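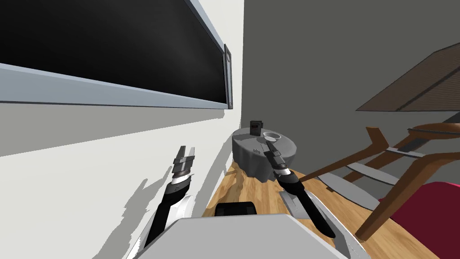 Figure 1. Wall-mounted screen and slatted window blind.

Unit 2: Daylight, Glare and Surface Finish in Meeting Rooms
Course handout, Building Interiors (Foundation Level)
Setidel School of Built Environment
Revised June 10, 2024

2.1 Purpose of the unit

This unit introduces the behaviour of light on interior surfaces and the effect of surface finish on visual comfort. Students should read it before the first practical session and bring a copy to the Pladell building, where the measuring exercise takes place. A basic knowledge of Unit 1 (quantities and units of light) is assumed.

2.2 Illuminance and luminance

Illuminance is the amount of light arriving at a surface. It is measured in lux. Luminance is the amount of light leaving a surface in a given direction, and is measured in candelas per square metre. The eye responds to luminance. Two walls may receive the same illuminance and look very different, the one pale and the other dark, as they return different shares of the light that reaches them.

Students often confuse the two quantities in written work. Marks are lost each year for giving the brightness of a wall in lux.

2.3 Reflectance

The share of light returned by a surface is its reflectance, given as a number between 0 and 1 or as a percentage. Fresh white paint has a high reflectance and dark grey paint a low one. For a matt surface, luminance may be found by multiplying illuminance by reflectance and dividing by pi.

Worked case. A matt wall with a reflectance of 27 per cent receives 40 lux. The light leaving it is 40 × 0.27 = 10.8 lumens per square metre. Dividing by pi gives a luminance of 3.4 candelas per square metre, to two significant figures.

2.4 Matt and glossy finishes

A matt surface scatters light in all directions and looks much the same from every seat. A glossy surface returns part of the light as a mirror does, so that its appearance depends on the position of the viewer. The angle at which light arrives equals the angle at which it leaves, both being measured from a line at right angles to the surface.

Most real finishes fall between these two cases. Eggshell paint, varnished timber and polished stone all show some scattering together with a weak mirror image. The mirror part grows stronger at shallow viewing angles – a floor that looks dull underfoot may shine strongly at the far end of a corridor.

2.5 Glare

Two forms are distinguished in this course. Disability glare reduces the ability to see detail. Discomfort glare causes annoyance or tiredness without necessarily reducing what can be seen. Both may be present at once.

A veiling reflection is a reflection lying over the task and lowering its contrast. It is commonly met on display screens, whiteboards and coated paper.

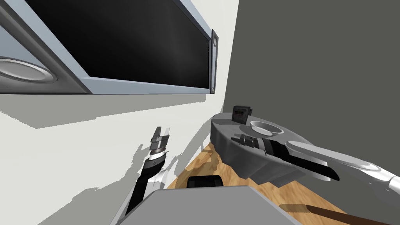
How can veiling reflections on a display be reduced?
Place the display so that no window or lamp lies in the direction from which it would be mirrored towards the seats, and shade any source that cannot be avoided.

2.6 Control of daylight

External shading is the most effective means of limiting heat from the sun, which it stops before it passes through the glass. Internal blinds are cheaper and easier to maintain, but part of the heat is then released into the room. Horizontal slats suit high sun and may be tilted to send light towards the ceiling. Low sun, such as that met in January, is harder to exclude without losing the view.

The Unach library extension and the Soler teaching block are used as comparison buildings in the seminar. Plans of both are held in the course folder. Students should note the direction faced by each main window and the finish given for the wall opposite.

2.7 Practical exercise

Work in pairs. Each pair will be given one lux meter and one room plan.

Mark 7 measuring points on the plan before entering the room.
Take readings at desk height, first with the blinds open and then with them closed.
Keep clear of the meter so as not to shade the cell.
Record the electric lighting as on or off for every reading.
Estimate the reflectance of the main walls with the sample cards provided.

Results should be entered on Sheet 2B and handed in with a short written comment. Late sheets will be accepted only with the agreement of the unit leader.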